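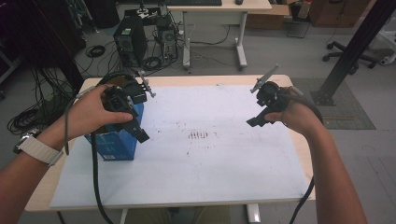

Lichttherapielampe bei Winterdepression: Abstand und Dauer

Ferix_38
Nutze seit April eine Giker, morgens 15 Minuten. Bisher kein Effekt auf den Antrieb. Abstand zum Gesicht knapp ein Meter. Zu weit?

joubert
Ja. Die Beleuchtungsstärke fällt mit dem Abstand stark ab. Der Luxwert im Datenblatt gilt nur für die dort genannte Distanz. Außerdem ist die Dauer zu kurz.

Farnum665
Widerspruch bei der Dauer. Die hängt von der Luxzahl am Auge ab, pauschal lässt sich das nicht sagen. Erst messen.
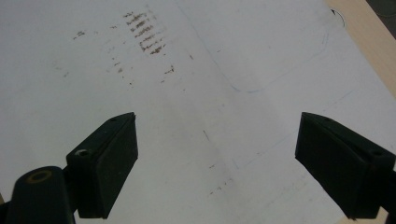

Re: Lichttherapielampe bei Winterdepression

Ferix_38
Gemessen: 665 Lux am Sitzplatz.

joubert
Viel zu wenig. Näher ran, Lampe leicht seitlich.

Farnum665
Beim Wert einverstanden. Handy-Apps messen allerdings ungenau. Und bei anhaltenden Beschwerden zum Arzt, die Lampe ersetzt keine Diagnose.

Ferix_38
Termin steht.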